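Kudo 2 planner: what changed for the tidy-up task

Friday, November 3, 2023

The new release of Kudo is now on both machines at Vuladura, and most of you have already met it in the form of changed config files. I want to write down what is different, as the release notes were made in a hurry and they leave out the part about the tool.

The main change is in how the planner treats an object after it is grasped. In the old version the arm closed the gripper, and from that moment the object did not exist for the collision checker. With a small object this is fine. With something that has a long handle it is not fine, as the far end of the tool passes through places where the planner believes there is only air. Now Kudo attaches the shape of the tool to the wrist at the moment of grasp and plans with it until release.
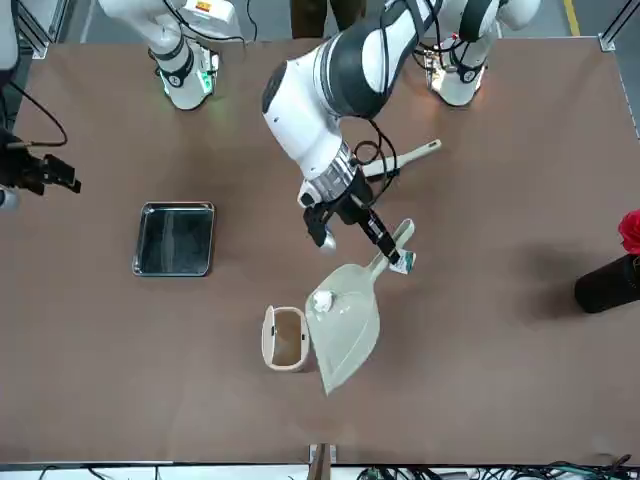

The attached shape needs a good pose, and this comes from Potov, our perception module. Potov looks at the wrist camera for 18 frames after the fingers close and takes the median of the handle angle. If the angles do not agree, it asks for a new grasp and does not pass a bad value to the planner. You will see this in the log as "handle unstable". It is not an error, so please do not open a ticket for it.

The tipping motion above the bin is a separate step with its own speed limit. The planning budget for it is 500 milliseconds. When the budget is used up, the arm stays where it is and the planner starts again from the current position — it does not go back to home, as it did before. The old behavior looked safe but it moved a full scoop across the whole table for no reason.
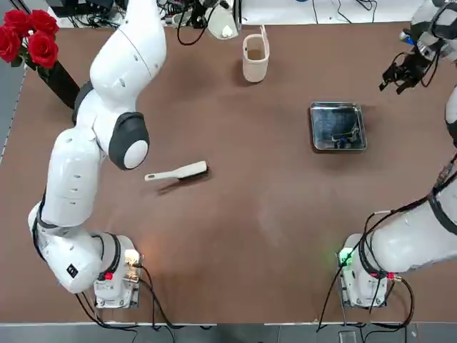
Can I run the new planner with my old task files?
Old task files load, but the tool stays unattached until you add the line "attach_tool: true" under the grasp step. Everything else in the file keeps its meaning, and the bin position is read in the same way.

For replay we continue with Tratisero. It can now show the wrist view and the planned path on one time axis, so you can stop at the frame where the angle was taken and compare. I used this for run 828, where the path was correct and the handle angle was wrong by a sign. Without the common time axis I would have searched in the planner for a long time.

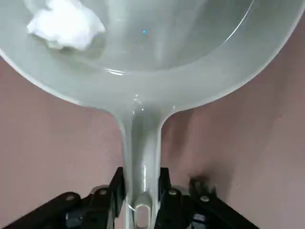
Wrist camera: handle between the fingers, paper in the scoop.

Still open: transparent and half-transparent plastic. The depth values on such material are weak, so Potov gives more weight to the color edges there, and the weight is set by hand for each tool. I hope to have an automatic setting in December. Until then, please send me your Tratisero file when a grasp is rejected more than once in the same run.

Ditte Baldursdóttir

Contact the planning group | © 2023 Vuladura | Back to top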